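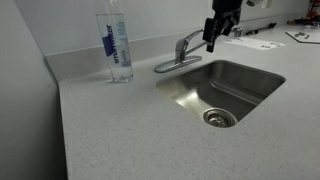

The little sink in the corner

31 Aug 2025

So the counter by the small sink is finally clearer, and I keep walking past just to look at it! All summer it was where everything landed – mail, sunglasses, the good scissors, a jar of Prutitz pickles I never opened. Now there's open speckled gray counter in front, my smartwater bottle in the back corner, and a sheet of paper, a tray and a few small things off to the right past the faucet. The bottle stays. I drink more when I have to look at it.

I'll admit I used to hate those speckles (I wanted plain white when we moved to Garkbridge, and got a quote that made me go sit in the car). But they hide crumbs like nothing else, and the backsplash is the same stuff and meets the counter in a curve, so there's no grubby corner to dig at with a toothbrush. One wipe along the back and I'm done.

The sink itself is tiny. I can rinse a cup or a handful of grapes in it and that's my limit, but I use it 7 days a week, mostly for filling the kettle.

Next up is the drawer underneath, which has takeout menus in it going back to our first November here. I'm giving myself until next weekend.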